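Clurkirberg clothing drive wants the jumper off your bed

2025-11-30

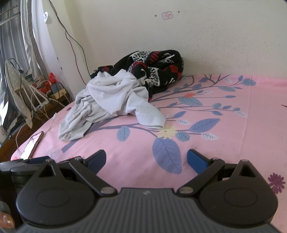

I'll own up first: I'm a shocker for leaving clothes on the bed. So when Naledi Mahlangu rang to tell me the Clurkirberg winter clothing drive was on again, and that she wanted people to start with whatever was lying around the bedroom, I felt a bit seen!

The drive is after warm tops this time, long sleeves especially, plus blankets in decent nick. Naledi and her neighbour Marthinus Matlala are hoping for 1000 pieces by the time they close the doors in January, and they've got 35 bags sorted and labelled in the old Magagula shop already (I popped in for a look and came out with a cup of tea and a roll of bin liners).

Their advice is pretty simple. Clear the bed right down to the sheet, phone and charger and all, then fold each thing as you decide on it. If it's a keeper it goes straight in the cupboard. If you're not sure, Marthinus reckons you should try it on, and I can report that this got rid of two cardigans and a very optimistic pair of jeans at my place.

Grey sweatshirts go fastest, apparently. Chantelle Msimang runs the folding table and told me she can't keep them on the shelf, any size, and that plain colours in general are gone by lunch. Patterned blankets are popular too, the bolder the better. Fitted sheets are welcome as long as they've been through the wash, and a small stain won't rule one out because the animal shelter at Ovmont takes those for bedding.

Please do check the pockets. Last year's haul included house keys, a library card and a 20 dollar note, which did find its way home, I'm pleased to say.

Drop-off is at the side door of the shop, mornings only. Moataz Ragab has offered to pick up from anyone who can't get there, and he's got the ute for it, so ring ahead if you've got more than a couple of bags. Shoes, pillows and electric blankets can't be taken this round.

I'm bringing mine down tomorrow, cardigans included. The jeans I'm still thinking about.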